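Buying Robot Arms — Kids' Guide

Dratcombe school wants 2 arms. Price first! Altard asks 400 dollars each.
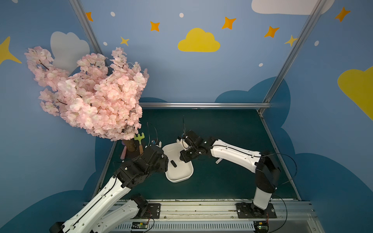

Then the extras
Cables, trays, a rail. Write it all down — evrything. 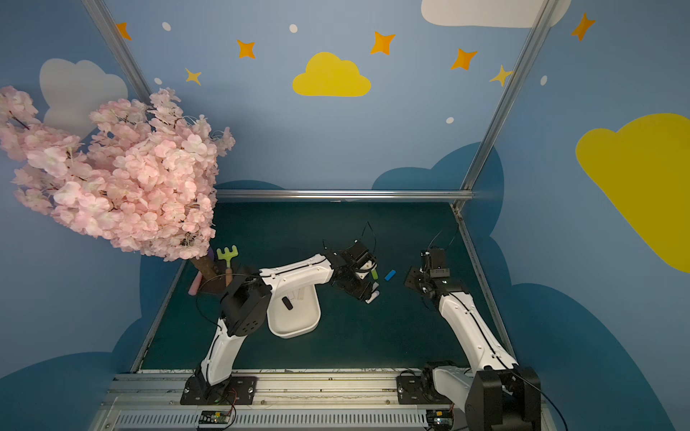
Can we buy one arm now?
Sure, and save up for the next.

Small stuff to practice on is cheap. 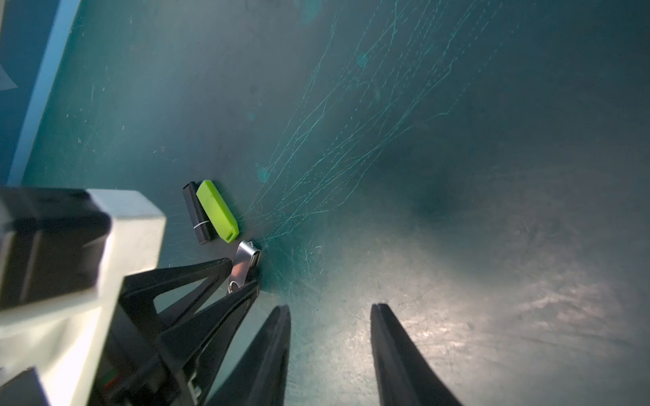

Flash drives by the gripper.

Ask about spare parts too.

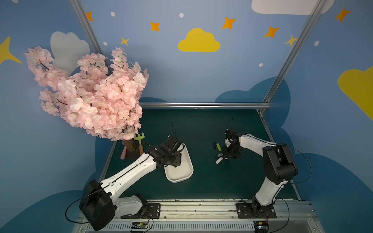

Budgets need a spare bit for later. Put the white tray on your list, plus a mat.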